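Catherine Shearer
2021-10-06

Okay friends, settle in with a snack, because I have been promising to talk about how I handle my freezer and my pantry for ages and this is going to be a bit of a thread. (If you only came for the bean soup, it's near the bottom, I love you, scroll away.)

So the thing that got me started was a bag of peas. I bought peas every single week from last March until I finally cleaned out the bottom drawer, and oh my goodness. Peas behind the bread, peas under the chicken thighs, one bag that had split and rolled into every corner. We ate peas with everything for a long while. My kids still bring it up at dinner!

After that I taped a piece of paper to the side of the fridge. Just notebook paper. Everything that goes into the freezer gets written down, and when it comes out I cross it off. My friend Mahnaz Tehrani uses an app for this and swears by it, and she has tried to convert me more than once, but I like a pencil on a string and I think I always will.

The paper only works if everybody uses it, and I'll admit it took a lot of gentle reminding (fine, nagging). My husband would take out the ground beef and leave it on the list, and there I'd be at five o'clock, planning tacos around meat we ate the night before. We're better now. Mostly.

Next up, labels! I write the name and the month on masking tape before I fill the container, while it's still dry, and then it sticks. For years I thought I'd remember what was in there. I did not. One time I thawed what I was sure was marinara and we had chili on spaghetti, and you know what, it was pretty good, and now Kamran next door makes it that way on purpose.

I freeze soup flat in zip bags on a cookie sheet, then stand them up like books once they're solid. Leave a little room at the top. Rice does great this way too. Potatoes I've given up on, they go grainy on me every time, so if I'm making a potato soup I keep it in the fridge and we just eat it for lunch until it's gone.

For the pantry I do one shelf at a time, usually while something's simmering and I'm stuck in the kitchen anyway. Take it all out, wipe the shelf, put the oldest things in front. Last week I found a can of chickpeas good until 2027, so that one can go to the back and relax. I also found 2 open boxes of cornstarch, and I have no memory of buying either of them.

Somebody asked about recipe cards. Yes, I still use them! The oldest one I have came with a handwritten 1911 cookbook that belonged to my great-grandmother, and it's for a molasses cake that says to bake "until done" in a "good oven." Thanks, Grandma. I've made it four times and I think I'm finally getting close — a low oven and plenty of patience.
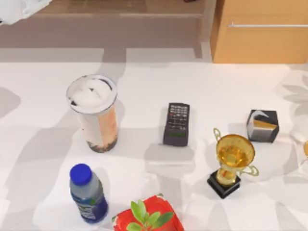

Drinks, a trophy and one little green plant 🌱

Bean soup, as promised. One onion, two carrots, two ribs of celery, all chopped and cooked slow in olive oil until they're soft. Garlic at the end. Then two cans of white beans with their liquid, a quart of broth, a bay leaf and whatever Parmesan rind you've been saving. Half an hour on low. Mash some of the beans against the side of the pot and stir in a big handful of spinach right before you eat.

It freezes beautifully if you leave out the spinach and add that fresh when you reheat. Montserrat, I know you were asking about the rind, and yes, you can toss it in straight from the freezer. Just fish it out before serving, or whoever gets it in their bowl will have questions.

Tomorrow I'm tackling the spice drawer, so if you have a good way to keep the little jars from rolling around every time you open it, please tell me — I've tried a folded dish towel and it bunches up in the back.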